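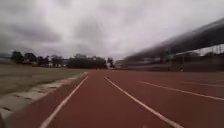 Posted by zmatic_facilities
1 October 2026
Board: Field Machines, Setup and Maintenance
Subject: Line following on the Sekova unit at the athletics track

Good morning. I am responsible for the Sekova running unit at the Panganiban athletics ground. The machine is assigned to the lane shown in my post, between the two nearest painted lines, with the concrete curb to its left. It holds the lane well at walking pace. At training pace it drifts left, toward the curb, and the controller logs a line fault.

The drift begins within 50 meters of the start in most runs. Over a full 400 meters the log shows 2,876 correction events, far above the figure recorded when the unit was commissioned. The drive belts and wheel bearings have been inspected and are within limits. I would be grateful for advice on the order in which the remaining checks should be made.

Zorica Matić

Reply from k.wainwright

Please begin with the camera mount. On our unit the two lower screws had worked loose, and the horizon shifted in the image whenever the machine gained speed. The blurring on the grandstand roof in your picture would lead me to check the mount before anything else. Tighten the screws in a cross pattern and repeat the level calibration on flat ground.

Kirsty Wainwright

Reply from nagbayani

I must respectfully disagree with the previous reply. The lane lines and the curb are reasonably clear in the same picture, and the roof is much nearer the side of the view, where motion blur is always strongest. A loose mount would normally affect the lines as well.

My recommendation is to review the line detection settings. A pale curb running beside a white line can be accepted as a second line if the width filter is set too wide. The controller then steers to the middle of the wrong pair.

Reply from k.wainwright

The point about the roof is accepted. The mount should still be checked, as the work requires only a hex key and a few minutes.

Reply from a_samonte

Could the original poster state which controller is fitted, and whether exposure is fixed or automatic? Under heavy cloud such as this, our Mestar controller lengthened the exposure and the line edges became soft at speed. We now keep it fixed and adjust it before each session.

Angelica Samonte

Reply from zmatic_facilities

The controller is a Raler, with exposure set to automatic. The mount screws were checked this afternoon and were tight. The width filter was at its factory value, and I have narrowed it as Mr. Agbayani advised. In a trial of 200 meters at training pace the unit completed the distance without a line fault, although it remained slightly left of center.

Reply from nagbayani

Please save that profile under a new name before changing the exposure. The remaining offset may be a steering trim matter and should be treated separately.

Reply from zmatic_facilities

The profile has been saved. Exposure will be tested next, and the trim after that. The full service is due in November.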